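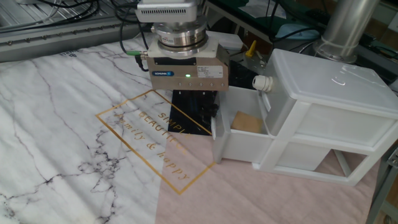

From: list member (Sillberg)
To: Flurevov fan list
Date: April 19, 2018
Subject: Re: Court decision and the January concerts

Hello all,

I answer to the message of yesterday, because I think there are two different court matters and they become mixed in our discussion.

> I read that the band lost in court and now they are not allowed
> to play under the name Flurevov any more. Is it true? I have two
> tickets for Brukmont and the hotel is already paid. Also somebody
> wrote that the old drummer can now stop every concert if he wants.
> If this is so, then why does the venue still sell tickets? I asked
> them by e-mail and got only an automatic reply.

No, it is not true, or at least it is not what the decision says. I have read the text, all 32 pages, and I will try to tell what I understood. I am not a lawyer. I worked some years as a translator and had to read many such papers, so I am used to the style, but please correct me if you know better.

The first matter is about the name. The former drummer asked the court to forbid the others to use the name Flurevov on stage and on records. The court refused this. It says that the name was registered by all the members together, and that a member who leaves keeps his share of the old income but cannot forbid the rest to continue. So the concerts can go on under the same name. He may appeal, and as far as I know he did not say yet if he will do it.

The second matter is about money from the second album, the one recorded at Ramasamy. Here the drummer won, but only partly. He asked for a share in nine songs and received it for four of them. For the other five the judge found that his name was never on the writing credits and that he had not complained for many years. I suppose this is where the headline "band loses in court" comes from. It is correct for this part only, and the newspaper put the name question in the same paragraph, so one could easily read it wrongly.

About the restraining order, which was also mentioned on the list last week: there is one, but it concerns a former tour manager and not the drummer. It says that the manager must stay away from the singer's house and must not telephone her. It was given in January and I do not want to write more about it here, as it is a private thing and half of what is told on the forums has no source.

Now the tickets. The Brukmont concert is still on the venue's page this morning, with the same hour as before. A seat in the balcony costs 85 and there were still some in the last rows. The Sillberg concert is sold out, but the box office told me on the telephone that they keep up to 139 standing places for the evening itself. You must come in person and pay in cash. I could not learn at what hour they start to sell them.

If a concert would be cancelled, the venue must give back the price of the ticket. The hotel is another question. Mine can be cancelled without cost until the day before, but I had to choose this when I booked, and it was a little more expensive. Look at your confirmation, it is normally written near the bottom in small letters.

One request to the person who keeps the list archive: could the subject of the old thread be changed? It says "Flurevov forbidden to play" and new members find it first when they search. Two people have written to me privately in fear for their tickets.

I still look for the radio interview from the first tour, the long version, where they talk about the burnt van. I have only the short one, and the sound is bad after the second song. If somebody has it on cassette I can pay the postage both ways.

Best regards from Sillberg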